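Looking after one arm: speaker notes
Skorkholm open day, April 2023

Opening
Say hello, thank Estrella Robles for the slot. Start straight in with the drawer, because everybody loves the drawer! Ours is a small grey cabinet with a can, a bowl and a crisp packet on top, and the arm's job is to put the things away. Sounds easy. Ask for a show of hands: who thinks the crisp packet is the hard one? (It is, and it's brilliant fun.)

Setting up for a run
Drawer pulled right out and emptied first. Then the top gets laid: can at the back left, bowl in front of it, packet over on the gripper's side. Takeshi Sekiguchi likes the packet properly crumpled, with a corner sticking up, so the fingers have something to go for. Bring the arm down slowly and stop with the fingertips just clear of the cabinet top. Pause for the slide.
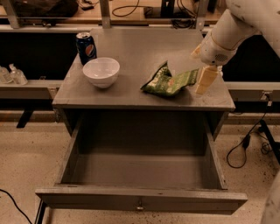
Weekly care
Wipe both fingers with a damp cloth. Crisp grease is a menace, and we lost most of February to slipping grips before we worked that out.
Check the finger screws every 10 hours of running.
Re-zero the wrist after any knock, even a gentle one. It takes 7 minutes, go and make tea.
New finger pads at 2,000 grasps. I keep a tally on the Postley sheet, and I love watching it creep up.

Questions
If someone asks about speed, show the Ekström clip. Leave time for people to try the hand controls, two at a time.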